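Qui sommes-nous

Trelleck prépare et conditionne du petit matériel à usage unique pour les établissements d'enseignement et les laboratoires. La société est dirigée par Diễm Lưu depuis le 21 mai 2018. Notre catalogue comprend 386 références.

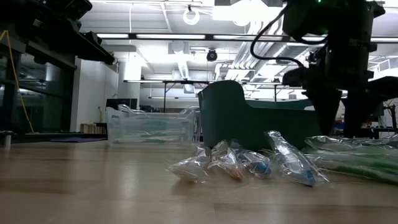
La préparation des commandes est placée sous la responsabilité de Deisy Flores. Chaque lot est contrôlé sur table avant sa mise en bac. Le sachet transparent est retenu pour la plupart des articles : un embout bleu ou une pointe rouge orangé s'y repèrent sans ouvrir l'emballage. Les bacs sont ensuite dirigés vers l'entrepôt Condori.

Les demandes de devis sont adressées au service commercial.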